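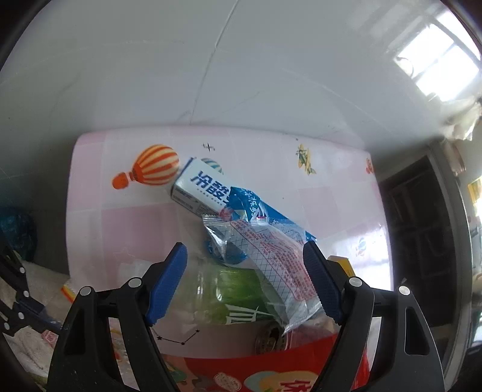
Toothpaste, wrappers and a pair of handheld jaws on a checked tablecloth: training data at table height.

The number everyone at Vallel wants to talk about is 870. It is the count of homes, flats and shared kitchens where people have picked things up with a handheld gripper and put them down again, so that a robot arm might one day do the same. The method is called Jasach, and its pitch is simple enough to fit on a mug. Skip the robot, give people the robot's hand, and let them get on with it in their own mess.

I like the mess. For years I have watched arms in spotless labs move one wooden block from one tray to another, and I have been asked to clap. A table with a toothpaste carton, a bottle on its side and a crinkly clear packet lying over the lot is a far better place to start. Film shines and folds. A carton hides under whatever was dropped on it last. Even the tablecloth is a nuisance, with hot-air balloons and a biplane printed on it that a camera could take for something worth grabbing.

So the data is good to look at. Whether it teaches a machine very much is another matter.

Vallel's July report gave a success rate of 65 per cent on objects the arm had not met before. Read on to the appendix and you find that this covers 21 objects, tried on 4 tables, and that "success" means the thing left the surface and stayed in the grip for a moment. Where it ended up was not scored. A tube lifted by one corner and swung into the jam would pass.

Jeanine Maes runs trials at Postma, a rival outfit that tests other people's grasping methods as well as its own, and she is less bothered by the score than by what sits underneath it. "A person holding a gripper still has a person's arm," she told me. "You lean, you turn your wrist, you shift your feet. Then you hand all that to a machine bolted to a bench and wonder why it can't reach."

Vallel's answer is that more homes will smooth this out. Perhaps. The report has no chart showing what happened as homes were added, and I asked for one twice. I was sent a video.

There is a fairer test to be had. Barkau, the shared set of household tasks that several labs have signed up to, scores where an object lands as well as whether it was lifted, and it includes soft packets, the things I would most like to see tried. Vallel says it will enter when the method is ready. It has not given a date.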